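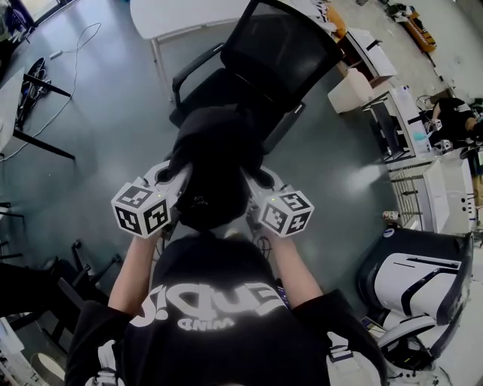 Nafula Ndung'u wrote to me that a chair is for sitting on, and that once you start folding things on it you have lost the whole room. She was answering my August column, in which I admitted that most of my folding and bag-packing gets done on the seat of whatever office chair is closest, and I have been arguing with her in my head ever since, usually while bent over a chair.

I do see her side. A chair collects things. You set down a cap or a soft bag meaning to deal with it, then a sweater goes on top, and by the end of the week you're eating lunch standing up. My mother had a chair like that in the hallway in Sorstead, and I don't believe I saw the seat of it until I was grown and we moved her out.

But I'd ask Nafula to think about what a table does to a soft thing. Fabric slides around on a hard, slick top, and a floppy bag spreads out like a pancake while you chase its corners. A chair seat is small. You can take hold of a thing from both sides and squeeze it into shape, and there isn't any room to wander off and begin three other jobs. An armrest will even stop a sleeve from going over the side, if you're lucky with your chair. Mesh ones are my favorite - they don't hold lint the way my old upholstered one did, and that one had 30 years of cat in it.

It's low, I'll grant her that. You have to lean right over, and my back complains by the fourth shirt. I could raise the seat, and some evenings I remember to.

What I won't grant is that the room is lost. My own rule, which I keep on most days, is that whatever gets folded on the chair leaves the chair before I sit down again. Black things go first, while there's still daylight enough to tell the front from the back. Then the bags, then anything of my husband's, which he is welcome to come and fetch. Nafula has promised to try it for a week with her gym clothes, and I've promised to clear off my table so she has somewhere to put her coffee when she visits.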